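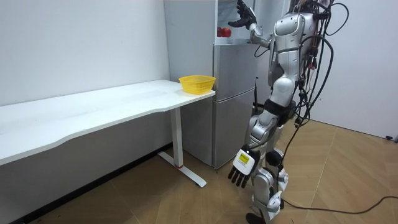 I've had a season ticket at Larnora for 30 years, and I still can't get used to the new shirts. It isn't the color. It's the word Salenico stretched across the chest so big that the club crest looks like a stain somebody forgot to scrub out!

I know, I know, money. Jade Paquette, who sits next to me, reminds me every home game (usually with her mouth full) that the sponsor paid for the new drainage and that we used to lose half of November to puddles. Fair enough. I like a dry pitch as much as anyone.

But a four-year deal with a betting company, at a club where half the stand is under 16? My nephew can recite their bonus offer and he can't name our left back. Our left back is Emlyn Landeg, by the way, and he's terrific.

Fista, down the road, put a local bakery on the front for years and nobody's heart broke. They finished 5 points above us in July, too. I'm not saying the bread did it.

What I'd like is pretty small. Keep the banner by the parking lot, keep the name on the scoreboard, and leave the kids' shirts blank. Other clubs do it. I've written to the board twice and got the same form letter back both times, so I'm writing a third one tonight.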